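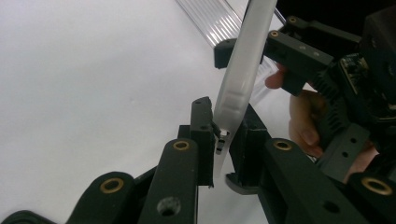
Last changed: Nov 16, 2020

The person who runs the phone bench at Duvadier did not want to give a name for this piece, and asked that we talk about phones instead. So we did, for most of an afternoon in January and again by phone later in the year.

Duvadier fits cases, films and stands to phones before they go out to offices. The biggest customer is Pollari, which ordered 732 sets last year. Trinden took most of the rest.

"People think a case just snaps on," the bench lead said. "It does, if you start at the right corner. I start at the camera corner every time. If the cutout lines up there, the other three follow."

Plastic strips are another matter. The clear and frosted ones are hard to see against a pale surface, and they bend when you least want them to. "Take hold near the end. Hold it in the middle and the end goes wherever it likes."

The work is done on a white board laid over a wooden table. The board came from Rätsep and has been there 14 months. Before that, everything was done on the bare wood, and small clear parts got lost in the grain and picked up scratches.

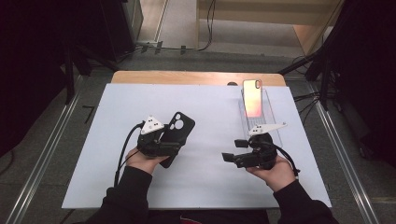

Case in the gripper's fingers, with a phone propped in the clear stand on the board.

The stand gets more use than anything else, according to the bench lead. A phone goes into it as soon as it is out of the box and stays there until its case is ready. "Lay it flat and you end up putting something on top of it. I did that once with a box cutter."

Color is the one thing customers argue over. Pollari wanted plain black cases for everyone. Trinden asked for five colors and then sent back two of them.

"I like black," the bench lead said. "The dust shows, so you wipe it off. On a gray case you miss it."

The total for the year stood at 1356 sets when we last spoke, and a new order from Pollari was due. The bench lead was waiting on a carton of stands, which had gone to the wrong address, and had to hang up to take a call from the driver.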